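Linen curtains: wash before hemming or not?

Posted in: Sewing and Soft Furnishings

marlpit
Bought 8 yards of the Hutska linen blend for the front room and I'm ready to cut. My mother always washed curtain fabric first. The shop in Vanness says don't bother, just dry clean later. Windows are tall and I can't afford to lose length. What do people here do?

oddbobbin
Wash it. Linen shrinks. I lost four inches on a set I hung in February and they now stop above the sill. Hot wash, tumble dry, then cut.

stillwater_k
I'd go the other way. If you wash it you lose the finish and the drape goes limp. I have never prewashed curtains and mine have been up 8 years. Vacuum them with the brush tool twice a year and leave them alone.

oddbobbin
Fine until someone spills something or the cat gets on them.

stillwater_k
Then you take them to the cleaner. Curtains aren't shirts.

tansy786
Depends on the blend. What does the bolt end say? If it's half polyester you'll hardly see any change. Cut a square, measure it, wash it, measure again. Do that before anybody talks you into anything.

marlpit
Bolt end says 55 linen 45 cotton. I didn't think of a test square. Will do one tonight.

Gedney_Row
Both of those shrink, so I'm with oddbobbin. Zigzag the cut ends first or you'll be picking threads out of the washer for a week. Don't hot wash it if you plan on cold washing later, just do the same thing you'll do in real life.

oddbobbin
Disagree on that. Hot the first time gets it all over with.

Gedney_Row
And it can fade the color. Your choice.

marlpit
Update. Square went from 10 inches to 9 and a half lengthwise, hardly anything across. So that's 5 percent, which on my drop is more than the hem allowance. I had some spare so I did the whole length, warm wash, low dry. The color didn't change that I can tell. It needs a good pressing before I measure anything.
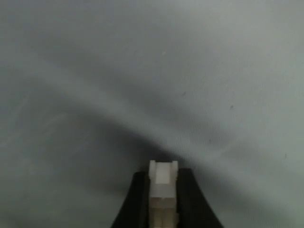

The gray, not pressed yet

tansy786
Nice color, a little blue in it. Iron it damp if you can, and go with the grain or you'll pull it crooked.

stillwater_k
I'll admit 5 percent is more than I expected. Still think you'll miss the crispness. Are you lining them?

marlpit
Yes, with the Hirvonen cotton sateen. Does that need washing too?

Gedney_Row
Yes. If the lining shrinks and the front doesn't, the hem pulls up.

stillwater_k
Or hang the lining separately on its own hooks and skip the whole question. The place in Lollthorpe sells the double tape for it.

marlpit
Didn't know that existed. How much do they want for it?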